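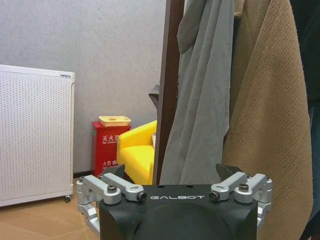 Metal arms, slots and pivots.

Squeaks, sticks and wobbles: looking after things that hinge

Posted March 2021 in Workshop and Shed

My grandmother owned one tin of oil. It lived on the windowsill, it was older than my mother, and it went on everything from the mangle to the cat's basket. I own 4 kinds of lubricant and my back door still sounds like a ghost train, so make of the following what you will.

Wipe first

Most of what stops a joint moving is dirt. Old oil picks up fluff and sawdust and sets into something you could resole a boot with. Put new oil on top and it will feel lovely until teatime. Open the joint as far as it goes, run an old toothbrush round the pivot, and wipe with a rag dampened with white spirit. Open the window while you do it. Let it dry. Do not put the toothbrush back in the bathroom, a mistake made once in this house.

Door hinges

If the pin lifts out, lift it out, one hinge at a time, with the door shut. Wipe it, rub it with a candle stub or a smear of petroleum jelly, and drop it back. Wax doesn't run down the paintwork the way oil does. If the pin won't lift, work the smallest drop of oil in at the top and swing the door until you are bored or asked to stop.

A door that squeaks only at one point of its swing usually has a loose screw. Tighten that before you buy anything. If the screw just goes round and round, take it out, pack the hole with a couple of matchsticks (heads off) and wood glue, snap them flush, and put the screw back once the glue has gone hard.

Scissors and secateurs

Kitchen scissors that come apart should come apart, every time they're washed. Mine had not been parted since we moved in and I will not describe what was in there.

For secateurs, scrub the sap off with hot soapy water and wire wool, dry them at once, and put a drop of oil on the pivot and another on the spring. Gobnait Mac Carthaigh, who has the plot next to ours, does hers after each use and has had the same pair for 18 years. I do mine in June, when they seize, and am on my third pair from Szekeres.

Folding rules and pliers

A wooden folding rule wants candle wax on the joints and nothing else. Oil soaks into the wood and takes the numbers with it. Stiff pliers can be freed by dripping oil into the joint and leaving them open overnight on newspaper. If they're still solid in the morning, do it again. Hitting them is permitted but does nothing for the pliers.

The tin opener

Wash it. I know. A turn of kitchen paper run through the cutting wheel, as though you were opening a tin of paper, gets out more than any brush. If it needs something on the gears afterwards, use food-safe mineral oil. Cooking oil goes sticky and then smells of old chip shop.

Folding chairs and ironing boards

These wobble more than they squeak, and the cure is generally a spanner. Hold the nut on the inside, tighten from the outside, and stop while the leg still moves. Go too far and you have a chair that folds for no one. Rivets are another matter. A loose rivet can be drilled out and swapped for a bolt, washers and a locking nut, and the result will be ugly and outlast you.

Check the rubber feet while you're down there. Half of all wobbles in our house have been a missing foot. The other half have been the floor.

What goes on what

Light machine oil: scissors, secateurs, pliers, sewing machines if the manual says so.
Wax or candle stub: door pins, wooden rules, drawer runners, sticky zips.
Graphite powder: locks and keyholes. It gets everywhere, so lay newspaper, and not on the good carpet.
Grease: garage door hinges and gates.
Butter: toast.

Comments

Benedek Major: A soft pencil rubbed along the key works as well as the powder and you've got one in a drawer already.

Irén Boros: What about a squeaky pushchair? Tried oil on the wheels, no change.

Reply from the author: Try the folding catches before the wheels. Ours chirped for a year and it was the catch on the left. Wipe it, dab of wax, and take the raisins out.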